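Interfaith Youth Dialogue Project: Second Progress Report to the Desmet Fund
June 22, 2018
Submitted by Ruben Groen, project coordinator

This report covers the period from January through the close of the spring program. The final session was held at the Sterkeck parish hall.

Enrollment stands at 43 young people, up from 34 at the time of our first report. They come from two Catholic parishes, the Lukby Street mosque and the Hernis Baptist congregation. Most are in tenth or eleventh grade.

Monthly discussion evenings went ahead as planned except for one, which was moved because of snow. Topics were set by the participants. The longest discussion was on how faith communities should respond when a student is treated unfairly at school. It ran over time and was continued at the next meeting.

The service day at the Hernis food pantry drew 55 people, including parents. We had budgeted lunch for fewer and covered the difference from the supplies line. Receipts are attached.

Transportation remains the main problem. The van from Lukby Street makes one trip, and families on the east side have to drive or stay home. We are asking to move unspent printing money to bus passes for the fall. 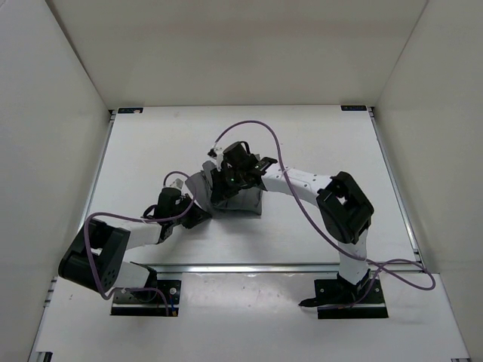

Nisreen Karam wrote on her feedback form that the evenings should start later during Ramadan, and that she would like the clergy to speak less and the students more. Several other forms made the second point. Beginning in the fall, clergy remarks will be limited to the opening prayer and a short response at the end.

Still to be done before the next report: sign the hall agreement with Sterkeck, replace 2 discussion leaders who are leaving for college, and send the parent survey in Spanish and Arabic. The updated budget sheet follows on the next page.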